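Project report: lemon curd set with and without cornstarch
Food prep module, second term, group Firnulcombe

What we wanted to find out
Does cornstarch make a lemon curd that holds its shape in a tart, and does it still taste like curd. Recipes disagree. Some use only egg yolks and butter, some cheat with starch.

Method
Two batches, same day. Both had lemon juice, zest, sugar, yolks and butter, cooked over low heat and stirred the whole time. Batch B got 10 g cornstarch whisked into the sugar first. Thermometer was the Plusteck from the school kitchen. Batch A came off the heat at 81 C. Batch B we had to take to a short boil or the starch taste stays. Both strained, covered with wrap right on the surface, chilled overnight.

Butter was Flokley unsalted, cut in cubes and stirred in off the heat. We added it too fast in batch A and it looked greasy for a minute, then came together.

Results
Batch A - softer, glossy, sharp. Slid a bit when the tart was cut. Batch B - clean slice, duller color, slightly pudding like. 10 tasters, blind. 5 picked A, the rest picked B. So no winner on taste, wich was annoying but there it is.

Problems
Lemons were not the same size, so we should of measured juice from the start and not counted fruit. Tart shells (Sanna, ready made) went soggy under both batches by the next afternoon. Brushing the inside with melted white chocolate might help. No time to try.

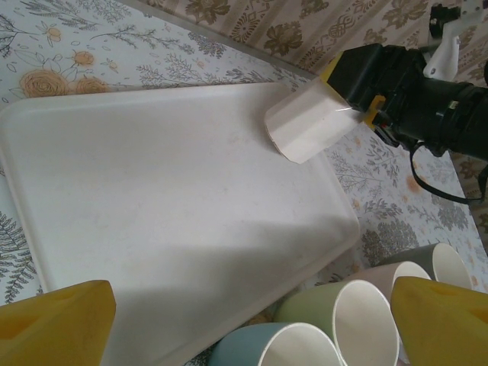
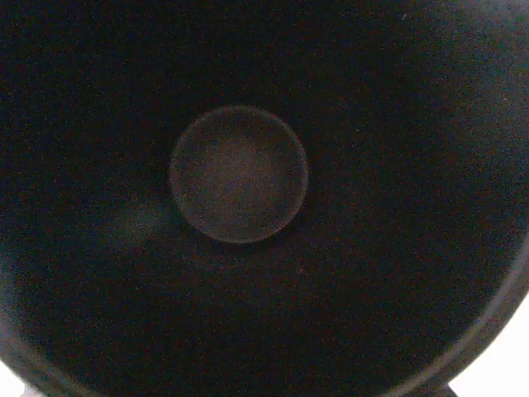
White tray on the flowered tablecloth, then a close-up of something round and black

Page last changed: Monday, 4:10 pm

Still to do
Repeat with half the starch. Write up cost per tart. Fix the table of weights, batch B sugar is in the wrong column. Bring the thermometer back before the end of May.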